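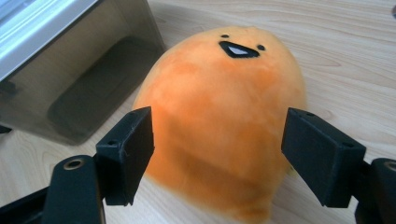
How far ahead do you need to book a hall for a big themed party?

Eight months, if you want a Saturday and a kitchen that works. I gave myself less than four, and I've still got the emails to prove what a silly idea that was.

I'd better back up. My sister-in-law turned 50 this year and somebody (me, after two glasses of red) announced at the Christmas table that we'd throw her a night train. A proper sleeper-across-Europe do, with porters and luggage racks and a dining car. Everyone cheered. Then everyone went home, and in February I realised I was the only one who'd written anything down.

The first three places I rang just laughed. The fourth was Navarro, an old dance hall behind the railway yards, long and skinny with a low ceiling, and the woman on the phone apologised for the shape of it. Apologised! I nearly drove over and hugged her. A long skinny room is a train carriage that hasn't been told yet.

I can sew a curtain and I can boss people around, but I can't build things, so I went looking for a stylist and found Tonantzin Zamudio, who runs a little outfit called Vustik out of a shed full of painted flats and old theatre lamps. She asked me what the guests would smell when they came in. I said I hadn't thought about it. She wrote something in her notebook and looked quite pleased, and on the night there was coal smoke and orange peel at the front door, very faint, and my uncle stood there sniffing with his eyes shut for so long that we had a queue behind him.

We named the train the Korkholm Express. There's no such place as far as I know, I just liked how it sounded when you shouted it. Tickets went out in the mail, stiff cream card with a hole punched in the corner, and every guest had a carriage and a seat. Seating plans are usually the part of a party that makes me want to lie down on the floor, but people will sit anywhere you like if you tell them it's a reserved berth. My cousins, who haven't shared a table since a disagreement over a caravan, spent three courses side by side in Carriage C and ended up swapping desserts.

The windows were the big spend. Tonantzin hung grey velour down both long walls and set screens into it, and the countryside rolled past all night. Pine forest through the soup, mountains through the main, then a long stretch of dark with the odd lit-up station going by. A few guests on the left-hand side did feel a bit queasy and had to swap over. If you try it, slow the footage right down. Ours was still too quick at half speed.

Catering came from Lotari, who charged us $30 a head for three courses and didn't blink when I asked if the waiters could sway. They practised! One of them had it down so well that I saw a guest reach out to steady him. The soup went out in mugs with lids, which was the caterer's idea and saved the tablecloths.

What would I change? The luggage, for a start. I'd begged old suitcases from everyone I knew and we stacked them so high in the entrance that nobody could find the coat rack, and at midnight there were grown adults opening strangers' cases looking for their scarves. I'd also drop the whistle. I gave my nephew a station master's whistle to announce the courses and I regretted it before the bread was out.

And I'd book the band for longer. They were down to finish at eleven, and at eleven the birthday girl was standing on a trunk in a borrowed conductor's hat, refusing to get off at any station whatsoever. We passed the hat around, the band played another hour, and I drove home with coal smoke in my hair and a suitcase in the boot that I still haven't found the owner of. It's brown, with a broken strap, if it's yours.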